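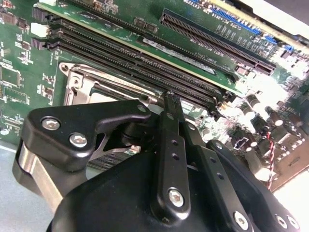
Green board, black memory slots, one module seated.

I picked up the Pluscombe bench plate for working on old desktops and I love it! It's gray and slotted, so a tower can lie on its side while I get at the memory (my favorite job, I admit). 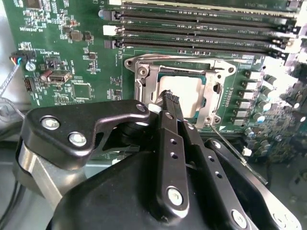

The slots let little screws drop out of sight, so keep a dish handy, but the surface wipes clean in seconds and nothing wobbles. After 12 rebuilds I'd buy it again. 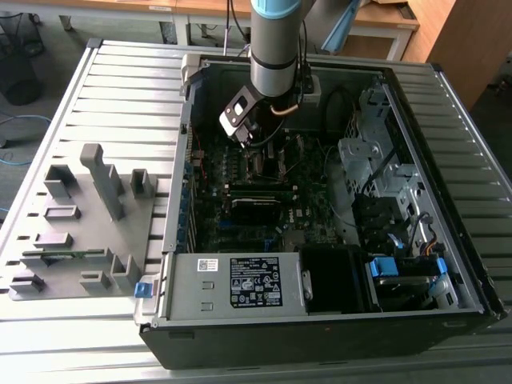 Does it fit on a small desk?
Measure first. Mine takes up most of a card table.

Pui-shan Peng, 1/25/23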